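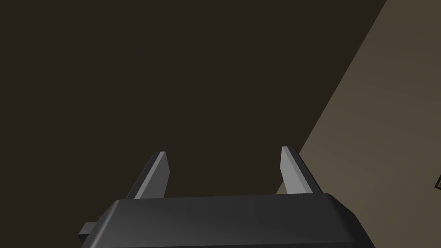 Search the guides Go

Part 3: Getting your Felotport router online

Okay, so by now you've got the Felotport out of its box and you've picked a spot for it (if you haven't, go back to Part 2, where I ramble on at length about shelves and thick walls). I've set up a lot of these, mostly for family, and I do it in the same order every time.

You'll need the router, its power adapter, the short gray network cable and your internet account details. I write mine on the inside of a cupboard door, but do what suits you!

1. Switch off your modem at the wall and leave it off while you do the cabling.

2. Plug one end of the gray cable into the modem and the other into the port marked NET on the router. The other four ports look just the same, and I've plugged into the wrong one more often than I'd like to admit.

3. Switch the modem back on and wait until its lights settle. Mine takes ages. Go make coffee.

4. Plug in the router. The front light blinks amber, then goes steady white.

Note: If it's still blinking amber after 7 minutes, unplug the router, check the cable at both ends and start again from step 3.

5. On your phone or laptop, join the network called Haltska-Setup. The starter password is on the sticker underneath.

6. Open a browser and the setup page should pop up by itself. If it doesn't, turn off mobile data and try again – that fixes it for me nearly every time.

7. Choose a network name and a new password. Please don't keep the starter one! I go for four silly words in a row, which my kids can remember and spell.

8. Press Save and let the router restart. You'll be kicked off the setup network, so join again under the new name.

Caution: Don't pull the power during the restart. I did that once with an older Relis model and spent a whole evening bringing it back to life.

Updating the software

Mine wanted an update straight away. Go to Settings, then System, then Check now. The November release was a 59 MB download, so it's no big deal even on a slow line. Leave the box for automatic updates ticked.

If things feel slow

Run a speed test with the laptop plugged straight into the router, then another over wireless. I pay for 100 megabits and get close to that on the cable, but the back bedroom is another story – I ended up moving the router out from behind the TV, and that helped a lot. If both tests are poor, call your provider before you start fiddling with settings.

Part 4 covers guest networks and getting the printer to behave.

Filed under: Home Networking > Routers > Setup Guides

Contact us | © Rothe Home Guides | Back to top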